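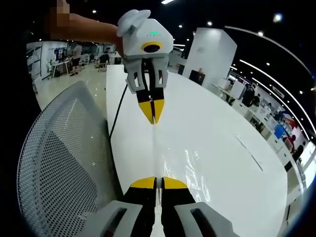
The Jukari meeting table is supplied by Prellov for shared offices, study rooms and small workshops. It is intended for work carried out while seated, with access from every side. The large white oval top has no corners, and a cable may be led over the edge beside a chair where the room has no floor outlet. The standard model seats six.

Finish

The top has a smooth gloss surface that reflects ceiling lighting. Customers who require a matte surface should state this when ordering - the two finishes carry the same item price. Clean with a soft damp cloth. Abrasive pads and solvent cleaners must not be used.
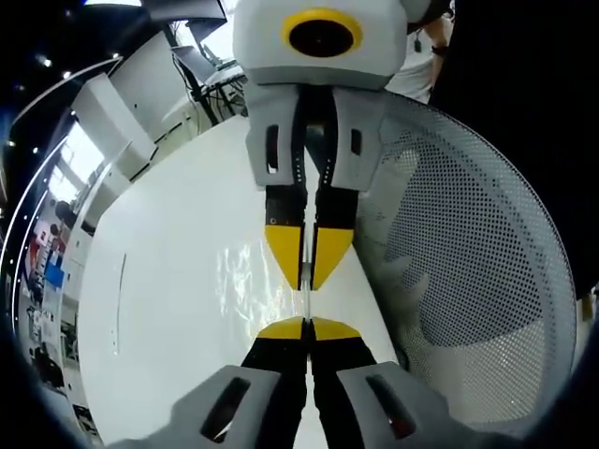 Jukari table, white, with gray mesh-back office chair. Chair sold separately.

Delivery and assembly

Tables are delivered to the ground floor in two cartons. Delivery to upper floors is available on request and must be arranged before dispatch. Orders placed in September may require additional time. 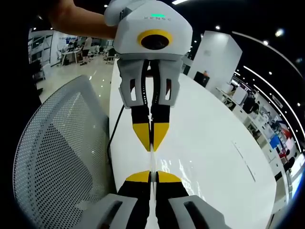 Product text: Mihret Ayele, Prellov Office Furniture

Bright streaks from overhead lights are visible on the gloss top. For rooms with strong ceiling lighting, the matte finish is recommended. Samples of both finishes may be requested from the sales office.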